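Filed under: Small Animals > Rabbits > Feeding & Hay

Switching hay for two rabbits – how slow is slow enough?
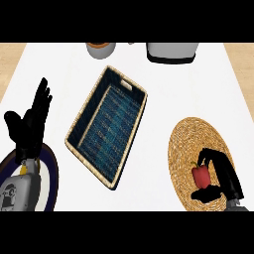 Image credit: Grigore Buzatu

Hi all, first time posting, long time reading. I've got two neutered rabbits, a brother and sister, and they've been on the same second-cut timothy since I brought them home. The feed store in Wultulstead where I always bought it is closing its hay barn in March, so I need to move them to something else, and the only thing I can get close by is an orchard grass that comes in from a farm out past Mestton. I bought one bale to try. It smells great, it's greener than what they're used to, and the stems are a lot softer.

My problem is the boy, Dinu. He is a drama queen about food. Last time the timothy came in a bit coarse he picked at it for a day and a half and I ended up at the emergency vet with a bunny who had pretty much quit pooping. It was a slow gut and he came through fine, but I never want to do that drive again. His sister would eat the bale, the twine and probably my sleeve.

So do I mix the new stuff in over a week? Two weeks? Do I put it in a separate rack and let them decide? And should I cut back the pellets while I do it, so they're hungrier for hay, or is that asking for trouble with a rabbit like him? I still have most of a bale of the old timothy, so I'm not in a panic yet. I posted this on 23rd December so I know everybody's busy, no rush!

2 answers

Answer from hayloft_jo

You're in good shape, having a bale of the old stuff left is the main thing! I've swapped mine between timothy and orchard more times than I can remember and grass hay to grass hay is about the gentlest change there is. It's pellets and greens that you really have to creep up on.

What I do is start with a small handful of the new hay tossed in with the regular pile in the morning, then a bit more every couple of days. I usually take two weeks but with a rabbit who's already had a slow gut I'd go three, and I wouldn't feel silly about four. Shake the two kinds together good so he can't sort them (he'll try). If he leaves the orchard on the floor, don't pick it up and put it back, just give fresh – mine won't touch anything that's been laid on.

Please don't cut the pellets to make him hungrier. I know people recommend it, and for a healthy chubby rabbit maybe, but you want his routine boring while you change the one thing. Same pellets, same greens, same times. Then if something goes off you know what did it.

The other thing I'd do is weigh him. I use a kitchen scale with a mixing bowl on it and write the number on the calendar. A dwarf I had years ago was 1023 grams when I started a hay change and she was down to 900 before I noticed anything, and that was a rabbit I picked up every single day. All that fur hides a lot. If he drops, go back a step and call your vet. And if he stops eating altogether, or there's nothing in the litter box for half a day, skip the forum and call right then. You've been through it so you know.

Also check how they're storing it at that Mestton farm. Ask to stick your arm in the middle of a bale. Should feel cool and dry, and no dusty puff when you pull a flake off. Greener is nice but I've had very green hay that was baled a touch too early and went musty in my garage by spring. Keep yours up on a pallet and don't seal it in plastic – an old bedsheet over the top is plenty.

One more idea, there's a mail order outfit called Kandholm that does boxed second-cut. I split a box with my neighbor last winter and it was decent, a little pricey once you add the shipping. Might be worth having as a backup if Dinu digs in his heels.

Answer from bunsandbarley

just put it in two racks. mine had the new one empty by dinner and I never did any mixing at all. they know what they like. orchard is softer so some people say it's not as good for teeth but my vet said its fine, his are fine

Comment from the original poster

Thank you both! Jo, I weighed them last night, and I got the bowl trick to work on the second try once she quit climbing out of it. I'm starting with the small handful tomorrow, mixed in, and I'll keep the pellets where they are. I did set up a second rack too, out of curiosity, with just a pinch of the orchard in it. She went straight over. He sat behind the litter box and thumped at it. Going to call the farm about how they store their bales before I buy any more.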